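Trurnada planner gallery: simulated runs, August

Trurnada is the motion planning package we maintain for two-arm robots. Nele Kettler wrote the scheduler and Gunther Petersen looks after the simulator build. Every change goes through 119 simulated runs before it is merged. Click a picture for the larger version.

Room view
Both arms with their grippers pointing up, next to the marble wall and the paneled glass. The planner treats glass as solid. 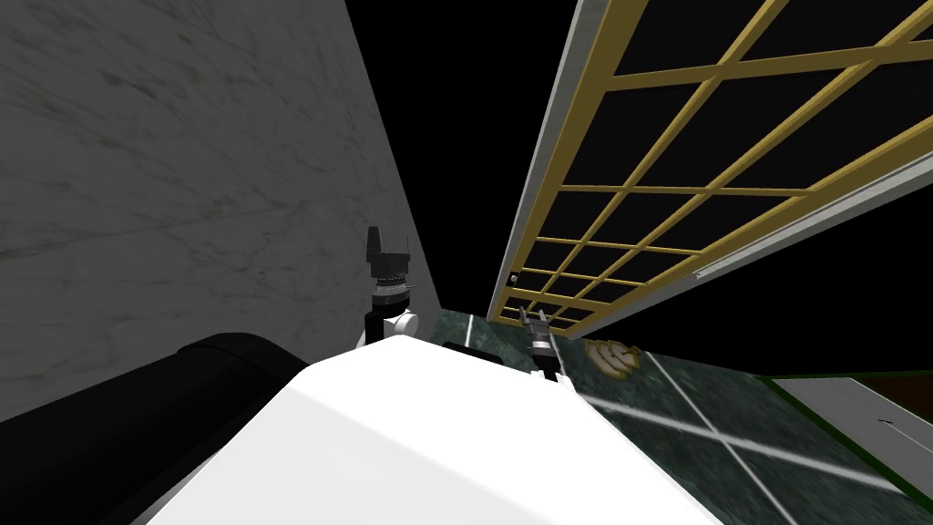 Can the planner be used with one arm only?
Set the arm count to 1 in the config file and leave out the second joint list. The scheduler then skips the arm-to-arm collision check, and planning time drops to 74 ms on our test machine.

Gripper view
Jaws open over the marble tabletop, with nothing between the fingers. Nasrin Najafi uses this angle when she works on the approach code. The open width is set per gripper in the tool file.

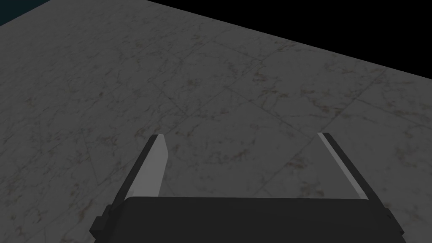

Downloads and contact

Release 4 is on the files page, with a log of 1,000 planning queries. Send bug reports to Leonie Haberkorn and include your config file.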